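Packing cell stopped after gripper fails to release

A two-arm packing cell at the Gravau workshop was taken out of service in May after one gripper stayed closed at the end of a placement and dragged an open cardboard box across the table. The arm halted on its own force limit. There were no injuries.

The fault occurred on cycle 1,963 of a planned 2,686. The log shows the open command was sent and acknowledged, but the finger position did not change for 3 seconds. The arm began its return move regardless.
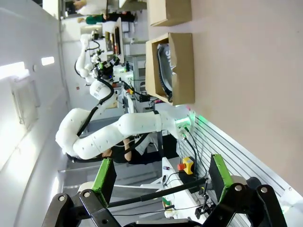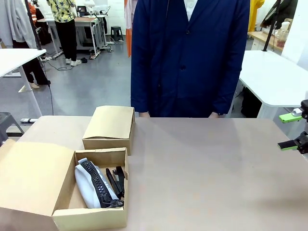
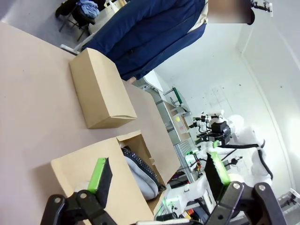
Cardboard boxes on the worktable at Gravau.

Gwenaël Fleury, who examined the gripper, traced the fault to a worn connector on the signal cable, which lost contact when the wrist was fully turned. The control software, supplied by Vatent, accepted the acknowledgement as proof that the fingers had opened. 'The command and the movement are separate things and should be checked separately,' Fleury said.

The connector has been replaced and the return move now waits for a position reading. The cell will run at reduced speed for 1,300 cycles – with a person beside the table – before normal work resumes. Vatent has been asked to check whether other cells use the same logic.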